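Why Snacks Come in Wrappers
Science Around the House, by Anjana Ranasinghe

A snack wrapper is a barrier. It separates food from three things that change it: air, water vapor and light. Oxygen in the air makes oils taste stale. Water vapor softens crackers and makes candy sticky. 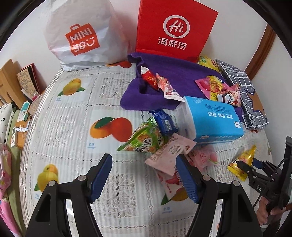
Most wrappers are thin plastic film. Some films have several layers, and each layer has its own job. One holds the ink. One blocks oxygen. The inside layer melts slightly when a machine presses it with a hot bar, and this closes the packet. The closed strip is called a seal, or a crimp if it is pressed into ridges.

Many packets have a zigzag edge. Each notch is a weak point. When you pull there, the force collects at the notch and a tear begins. A straight edge spreads the force out and is harder to open.

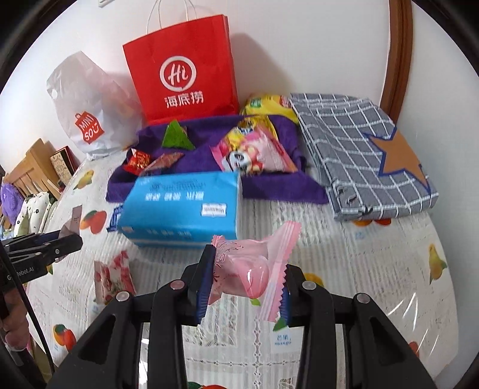

Small packets use more film for each bite than one large bag does. However, opening one small packet leaves the others sealed.

To test a barrier, put one cracker on a plate and leave another in its sealed packet. After 5 days, break both and compare the sound. Do not eat the one from the plate.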